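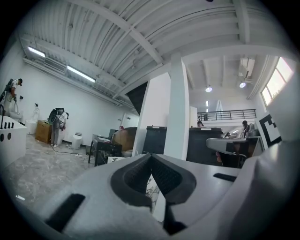 3.2 Layout of the fixtures

Vakeo, April 15, 2022. By the Enholm bathroom storage group

The room was fitted with bathroom pieces from the Gasusby and Pringle ranges, placed over a grey marbled floor. We recorded where small items were kept relative to the nearest basin or tub. The full list holds 106 items, of which 58 are toiletries. Positions were noted in March and checked again before the list was closed.

Items on a rim or ledge were logged separately from those on furniture. A bottle on a bath rim and a cup on a sink top were both entered as "open storage".

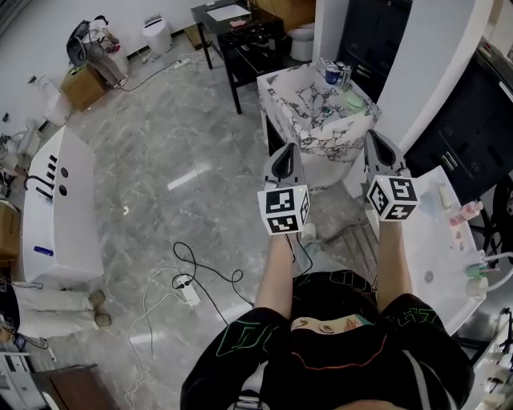
Figure 4. Bath rim with bottles and a white cup; pedestal sink with a blue cup and a green soap dish.

Sink counters were treated in the same way. The tap was taken as the fixed point, and containers were entered by the side of it on which they stood. Loose boxes were left out of the count, as were cables and power strips.

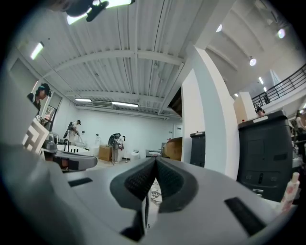

Figure 5. Sink counter at the left wall, with a black tap and a small grey container.

Of the 106 items, 43 were in open storage.

Related items
Storage depth in small bathrooms
Shelf or rim? Notes on 192 households

This site uses cookies. Accept | Settings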